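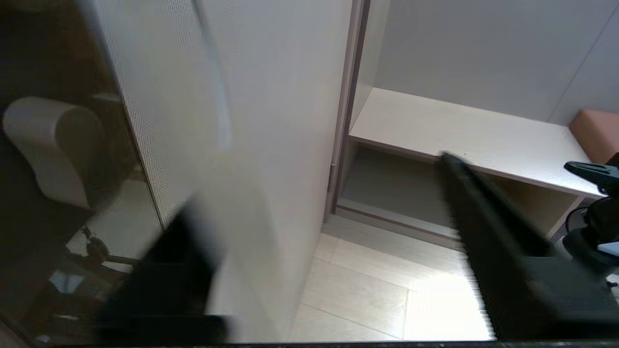 Low shelf in the recess, taken from the hall, white perforated panel on the left

Re: [homefit] Low shelf in a recess — seat or storage?

Thanks all, four replies overnight, didn't expect that. Answering in one go as I've got to be out the door shortly.

On March 5, 2026, a list member wrote:
> Before you buy anything, can you post a photo from the doorway? Hard to
> tell from your message whether the top runs right up to the door frame
> or stops short. Also what is it made of. If it's melamine on
> particleboard I wouldn't sit on it over a span like that without
> something in the middle. And is the perforated panel staying? You'll
> want to know before you decide which way the shoes come out.

Photo's up top. White top, thin light brown strip along the front edge, open compartment underneath with a base strip at the floor. Inner side of the unit down the right is a beige wood tone, not white, so whoever put it in either ran out of white or didn't care. I'd like to cover that but it's low on the list.

Measurements, since two of you asked. Top is 145 cm long. Clear height in the compartment 17 cm at the tightest spot, which rules out boots and most of the baskets I'd been looking at. The Plondico ones are taller than that even without the lid. Clamodell do a shallow tray that should go in but only in charcoal, and I dont want charcoal in there, it's dim enough already.

Material — I don't know. Tapped it, sounds hollowish towards the middle. No label underneath that I could find. I'm 85 kilos and I've sat on the end near the wall without any drama, wouldn't try the middle. So yes to a support. Was thinking a single upright fixed to the base strip and painted to match. Does it need to be glued as well or are brackets enough?

Cushion. The pinkish-brown one at the far end is a test only. I like the colour more than I thought I would, picks up the trim on the door frame a bit. Kahraman quoted me $90 for a full length pad with a zip cover, foam cut to size, pickup in August if I order now (!!). Seems a long wait for a bit of foam. Has anyone had one done at Emanel instead? Their website has no prices on it at all.

Perforated panel is staying. I know somebody suggested hanging hooks off it for keys and dog leads, and I'd considered that, but it's right beside the dark glass and I can just see a lead swinging into it every morning. Hooks can go inside the recess on the back wall. There's a faint vertical seam in that wall over to the right, so would want to check what's behind it before I drill.

Re the door, someone said take it off altogether. Not keen. Trim is the only brown thing in the hall that I've made my peace with and I'd rather leave the frame as is.

So, still after:
— brackets or glue for the middle support
— shallow tray, under 17 cm, white or a light colour
— anyone's experience with Emanel

Will measure the depth properly tonight, the figure in my first mesage was wrong, I'd measured from the wrong side of the strip.

Cheers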